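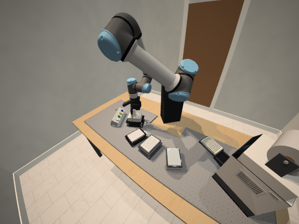 The bench layout in simulation, with the arm on its pedestal, four plates out and the big machine at the right-hand end.

How to budget for a bench robot before you ask for a quote

I've now planned two of these (one went fine, one ran over in a way I'm still hearing about), and both times the price of the arm was the easy part. So this page is the order I'd do things in if I were starting again on Monday with a blank spreadsheet. I'm assuming you've got a lab bench, a plate-handling job you're tired of doing by hand, and a boss who wants one number.

Step 1. Lay it out on screen first

Don't start with the catalog! Start with the table. Build a rough simulated version like mine, put in every piece of equipment that has to live there, and then add the arm. Use the real outside dimensions, including anything that sticks out, like cables and trays. I left the cables out on the Oltwood job and we ended up buying a deeper table in August, long after the budget was closed.

Put plates on it too, and turn a few of them different ways. You'll find out pretty fast whether the arm can get to the far corner without folding itself into something silly.

Step 2. Decide what the arm stands on

A pedestal eats table space, and a floor stand eats walkway. Price both. For us a pedestal came to $2,000 with the mounting plate, and I'd put it on its own line so it doesn't get swallowed by "installation." Ask whether your table can take the weight and the shaking. If the answer is a shrug, add a table.

Step 3. Price the gripper separately

I can't say this loudly enough. Some quotes include a gripper, some include "a gripper interface," and those are very different things (ask me how I know). Our Dundale gripper was fine, but the fingers that came with it didn't suit our plates, and a custom pair was $200. Buy a spare set while you're at it. You will bump something.

Step 4. Count the holders and carriers

Every spot where a plate sits needs something to hold it in the same place every time. Go through your layout and write down each one, then add a couple for the steps you forgot. They're cheap one at a time and they add up in a hurry.

Step 5. Talk to whoever makes your big machine

If you already own a large instrument, find out whether other equipment can control it. Ours needed an add-on license from Sosov for $3,000 a year, and it took a month of emails to get that figure out of anyone. Send that email first, before you do anything else on this list. Get the answer in writing, with the renewal price.

Step 6. Budget your own hours

I put down 60 hours for setup and teaching positions on the second project, the one we called Escobar, and used nearly all of them. On the first project I put down zero. Guess which one ran over. If someone from the lab is doing the work, their regular job still has to get done by somebody, so show it as a cost.

Step 7. Now ask for quotes

Send your layout to each vendor along with the plate types and the list from step 4. Ask them to mark anything they would move. You'll get much better answers, and you can compare the quotes line by line. Check for shipping, training and what a service visit costs once the warranty is up.

Last updated May 2023. My spreadsheet template still has the old Oltwood tab in it, so delete that before you send yours to anyone.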